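Comics festivals have grown a taste for the ticketed signing, and I blame my own wallet. At Liltau last August I paid 27 dollars to stand in line for Tullio Cattaneo, who drew a duck in my book and asked if I was named Steve. 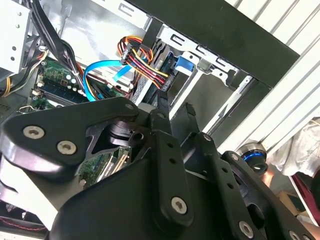 Meanwhile the kids' drawing table had one marker that worked and a line of its own. Charge me double for the duck, by all means. Then buy the children some markers, and maybe a second table.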